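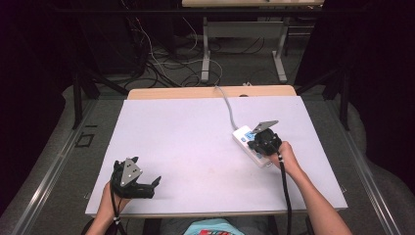
Uneo Recalls Hand-Held Grippers After Cable Fault

BRERKLOW, Apr 27, 2022 - Uneo is asking customers to stop using certain hand-held grippers until the cable at the handle has been replaced. The cable can wear through where it enters the grip. When that happens, the jaws may stop reporting their position or, in a small number of cases, the handle may become warm to the touch.

No injuries have been reported. The company has received 47 complaints from customers and has confirmed the fault in 15 of the units sent back so far. In 2 of those units the outer covering of the cable had worn away far enough to show bare wire.

The recall covers all 1000 grippers shipped from the Brerklow plant since last September. They were sold in pairs, for left and right hand use, under the name Fesel. Earlier Fesel grippers use a different cable entry and are not affected. Robot arms that use the same jaws are not part of the recall either, as their cables are fixed along the arm and do not bend in the same way.

Fesel grippers are used to show a robot how a job is done. A person holds one in each hand and carries out the task at a table, and the recorded movements are later used to train the machine. Customers use them for work such as sorting parts, packing boxes, plugging in cords and handling small electrical goods.

The fault was first noticed at a customer site in Rosales, where operators reported gaps in their recordings. The gaps lasted less than a second and were put down to a software problem at first. A software update was sent out in response and did not fix it. Uneo then asked for the grippers back and found broken strands inside the cable, just below the handle.

Tests at Brerklow showed that the damage comes from repeated bending. The cable hangs down from the grip and flexes each time the operator turns a wrist. A plastic sleeve is meant to spread that bend over a longer stretch of cable. The sleeve fitted to the recalled units was made from a harder material than the one used before - the change was made by a supplier and was missed during incoming checks at the plant.

Uneo should have looked at the hardware sooner. The first complaints were handled by the software support team and were not passed on to the people who build the grippers. The company has changed this, and any report of lost position data now goes to both teams on the day it comes in.

What customers should do

Stop using the grippers and unplug them at the computer end. Do not pull on the cable at the handle. Do not tape over a worn spot and carry on working.

Check the label inside the battery-side cover of the shipping case. A label with a green stripe means the pair is part of the recall. If the case is no longer available, the customer can send the order number to Uneo support and will receive an answer by the next working day.

Affected pairs can be returned to Brerklow or to the service desk in Rosales. Uneo will pay for shipping both ways. Each gripper will get a new cable and a softer sleeve, and will be tested before it is sent back. Loan units are available to customers with work in progress, though stock is limited and requests will be filled in the order they arrive.

Recordings made with the recalled grippers may contain gaps. Uneo has released a free tool that checks saved files and marks any stretch where position data is missing. Customers are advised to run it before using those files for training. Marked files do not need to be thrown out - the tool can cut the damaged part and keep the rest.

New orders for Fesel grippers are on hold. Shipping will start again once the new sleeve has passed its bend tests.

About Uneo

Uneo designs and builds grippers and recording equipment for robot training. Its plant and main office are in Brerklow, with a service desk in Rosales.

Press contact: Uneo Press Office, Brerklow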